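Unplanned Finger Closing on a Four-Finger Robot Hand: Project Report
Robotics Project Course, Lomstead campus. Submitted 24th July

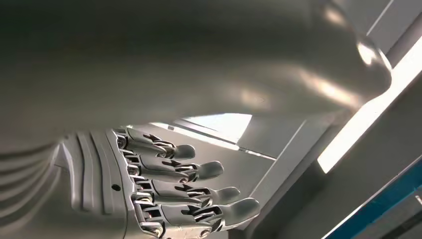 Kouris replied to our first draft that we had called it a software bug eleven times and had not shown it was one, and asked us to go back and check the wiring before we wrote anything else. We did, and the report changed a lot as a result.

1. What happened

Our project was to get the hand to reach into a narrow gap with the fingers straight, touch a panel and back out. During a run in February the fingers closed while the arm was still moving in. The command log shows "open" the whole time. One of us had a hand near the gap holding a tape measure and got pinched between a fingertip and the panel. There was a red mark and no broken skin. We pressed the stop button and the arm stopped, but the fingers stayed closed until we cut power at the wall.

2. First explanation (wrong)

We thought the controller was dropping messages and going back to an old grip position. We raised the message timeout from 40 to 700 milliseconds and ran the reach again. It looked fixed for one afternoon. Then the fingers closed again in the same part of the move, with no dropped messages in the log.

3. Second explanation

We ran the reach 114 times with the wrist held at different angles and nobody inside the taped line. The fingers closed on their own only when the wrist was turned most of the way over. With the wrist level it never happened. We took the cable cover off the forearm and found the finger signal cable pulled tight over a bracket, with the insulation worn through on 2 wires. When the wrist turned, the wires touched the bracket and the finger driver read that as a close command.

The longer timeout had nothing to do with it. We had also remounted the arm that afternoon with the wrist closer to level.

4. The stop button

This is the more serious part. The stop button was wired to the arm only. The hand runs on its own Brodard supply, which we added ourselves at the start of the project, and we never put it on the stop circuit. Our risk sheet said "stop button tested," but we had only tested it on the arm.

5. What we changed

New cable with a longer loop at the wrist, and tape over the bracket edge.
Hand supply moved to the stop circuit through a relay. Pressing stop now removes power from both.
Timeout put back to 40 milliseconds.
Stop test done at the start of each session with the fingers moving.
Measuring in the gap is only done with power off.

6. Still open

With power removed the fingers go limp, so a held object would drop. We did not have time to look at this. The Virkley arm in the next bay has the same type of bracket and its cable has not been checked yet.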